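Gripper lets go of drives on e-stop

jummai_a
Our Privby cell dropped a hard drive into an open tower when I hit the e-stop. Second one in 19 runs. Jaws went slack, arm held.

plalteck_dan
Your jaws are powered open/closed with no spring. Fit a spring-close set.

jsong
Disagree. Spring jaws can trap a finger. I'd put the gripper on its own supply and leave it live.

plalteck_dan
Live gripper after an e-stop? Not in our shop.

jummai_a
Risk assessment says no to that as well. Arm is limited to 7 per cent for now.

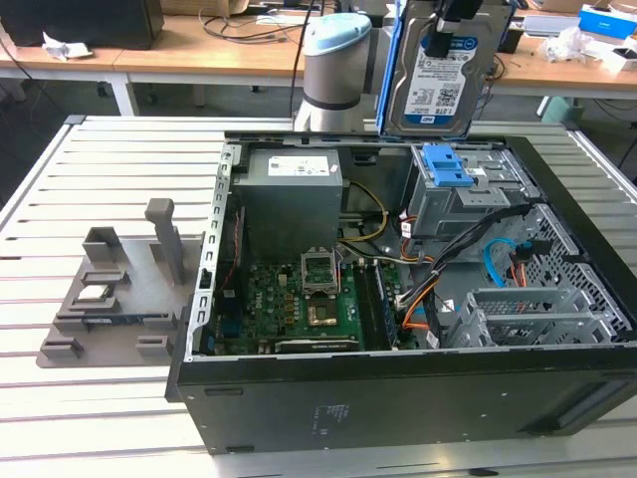 1.0TB drive over the case, blue rail on

jsong
Then pad the case before you test again.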